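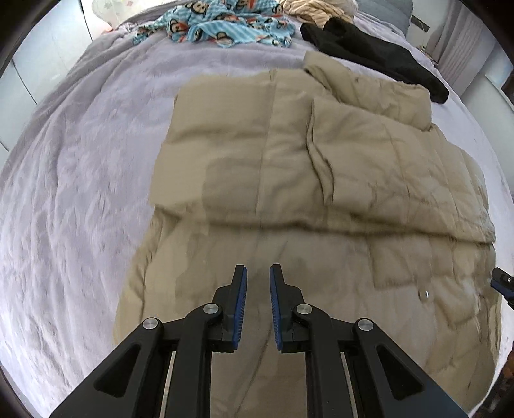

Winter Coat Collection

The Arkcombe Clothing Exchange will accept winter coats and jackets throughout November at the Stistbridge branch library. Last year 300 garments were passed on to households in the district — 23 of them to families newly housed at Ospina Court.

Items should be clean, with working fastenings and empty pockets. Children's sizes from age 2 to 6 are particularly needed. Donations may be left at the front desk during opening hours. Bedding and footwear cannot be accepted.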